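June 9, 2022

**Durkness to reunite for one album, one tour and, by prior agreement, one bus**

Progressive rock group Durkness will release their first studio album in 22 years this spring, the band's label, Geum, said today. Geum has since been asked to check a calendar, and the album will now come out at the end of June.

*Hirnoria* runs to nine tracks, two of them short enough for radio. It was recorded at Alolard, the converted woolshed where the group made their early records and, in 2000, stopped speaking to each other halfway through a bass overdub. The overdub has been finished and opens side two.

All four original members play on the album. The band said in a joint statement that they had "put our differences aside, labelled them, and stored them somewhere dry."

The title track lasts 17 minutes and contains the group's first recorded use of a chorus. Long-time listeners are advised that it comes late and does not return.

A tour of regional theatres will follow the release. The opening night will be held in a hall seating 299, which the band's management describes as intimate and the band describes as what was available. The largest room on the run holds 773. Set lists will draw on the whole catalogue, apart from the Christmas single.

Geum will also press 225 copies of *Hirnoria* on clear double vinyl, with a fold-out lyric sheet. The lyrics have been printed at the drummer's request, as he has wondered about them for some time.

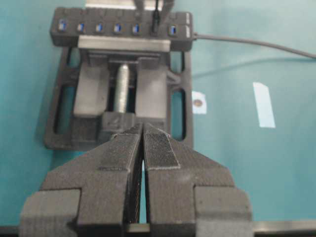
*Two dark grey gripper fingers with textured pads, over a teal tabletop.*

Tickets go on sale through the theatres' own box offices. The usual concession prices apply, and the band notes that a growing share of its audience now qualifies for them.

Advance copies are available to reviewers on request. Please allow 90 minutes for a full listen, and a further ten for the gatefold.

**Media enquiries:** Publicity desk, Geum

ENDS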